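Skadenau Robotics Club: Will the Sorting Table Be Ready?

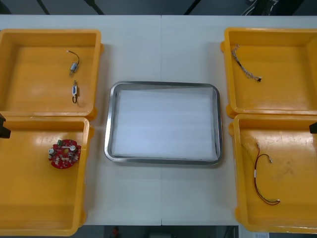

Parts in the yellow trays, foam-lined steel tray in the middle. Two arms, one table.

The Windik project is back for another term, and I am still not convinced. The plan is for two arms to pick small parts out of four trays and set them down on the foam in the center, in the right spots, with no human hand helping. Members have been at it for 14 weeks. The log shows 936 attempts. I asked how many of those counted as clean picks and got a long answer about lighting.

To be fair, the parts are a mean selection. A motor with a short lead is one thing, but a loop of red and black cable never lies the same way twice, and the braided harness is worse. The round red circuit board should be the easy one, or so I was told in the fall. It has a hole in the middle and tall parts sticking up from it, and the team still argues over where to grab it.

The other argument is over the foam. One camp says it gives the grippers some forgiveness on the way down. The other camp says it hides sloppy placement, and I lean that way. If a part lands crooked on something soft, it is still crooked.

None of this would matter much if the club hadn't signed up for the Wuvurach meet. The rules there call for 7 parts placed in 104 seconds, and a dropped part ends the run. The best practice run so far placed four before the clock ran out. The team says the new motion code will fix the speed. The old motion code was going to fix it too.

Gasser has offered us a second set of trays if we want to practice on two tables at once. I would hold off until one table works, but the members voted yes and the trays are coming - so please clear your boxes off the back shelf before the end of January.

Open practice runs as usual after class. Come and watch, and bring your own stopwatch.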